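Dokgate Facilities Helpdesk - ticket log
November, posted by Diễm Kim

We use cookies to keep you signed in and to remember your ticket filters. Accept / Manage settings

Ticket 2000: joint opening between wall panels, Mai room
Priority: low
Status: monitoring

Reported: Occupant says the joint between two white panels has become more noticeable and that the panels no longer match in colour. Asks whether the wall is moving.

09:40 - Attended. Panels are the Lurer type, hung on a rail at the top and clipped at the foot. Pressed by hand along both sides of the joint. Slight give near the top, none lower down. No cracking or staining found.

10:05 - Checked the rail with a level. Out by 2 mm over the length of the panel. Within tolerance, but enough to make a joint run off true. Gap measured with feeler gauges at three heights and entered on the job sheet. 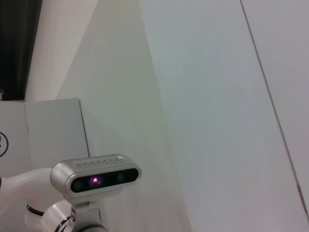

10:30 - Colour difference looked at with the room lights off and then on. It is less obvious with them off - some of it is down to the lighting. The rest may be a batch difference. Drirkimo supplied the replacement panel 18 months after the original order and the batch codes do not match.

11:15 - Slackened the top fixing, lifted the panel, reset it and tightened up again. Give near the top is gone. Joint still visible. Did not fill it, as the panels need to come off for access to the cable run.

11:50 - Occupant asked for the joint to be painted over. Declined for the same reason. A cover strip can be fitted if wanted; part 55 in the Lurer parts list, white, cut to length on site.

Actions:
Measure the gap again in a fortnight, same three heights.
Ask Drirkimo if a panel from the first batch is still held.
Cover strip on hold until the occupant replies.

Ticket stays open - D.K.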